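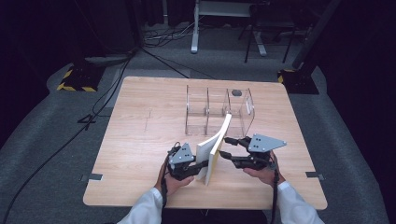

Pidholm Desk Sorting Notes

README, updated in August

Welcome, and thanks for stopping to read this before opening the folders. Pidholm is a set of short written notes on putting books, booklets and loose papers away in desktop organizers, the upright kind with a few compartments side by side. It started as a handful of pages we kept for ourselves and has grown (rather more than we meant it to!) to 711 entries.

What is in it

Each entry covers one item and one organizer. It gives the kind of item, how thick it is, whether the cover is stiff or floppy, which compartment it was meant for, and a sentence or two in plain words on how it went. The entries are split this way:

sorting/books: 200 entries
sorting/booklets: 200 entries
sorting/mixed: everything else, including papers, folders and a few odds and ends

Compartments are numbered from the left as you sit at the table, starting at 1. Older entries from the Nartey batch counted from the right, and we have turned those around, but if you find one we missed please do write in.

A word about floppy things

Thick booklets with soft covers take up a good deal of the notes, and they deserve it. They like to fan open the moment you stand them up, and then the pages catch on the divider. Our writers mostly squeeze the spine and the open side together, keep the book upright, and lower it in spine first. Where somebody did it differently, the "grip" column has the details.

Known gaps

Very few hardcovers over 8 inches tall. No ring binders at all. The Zerkberg entries leave thickness blank, and we have kept them blank instead of guessing.

Using it

Free for study and teaching. Please credit Brelteo, and keep this file with any copy you pass along. Corrections are very welcome, even the small fussy ones, and go in the file called fixes.txt with the entry number first.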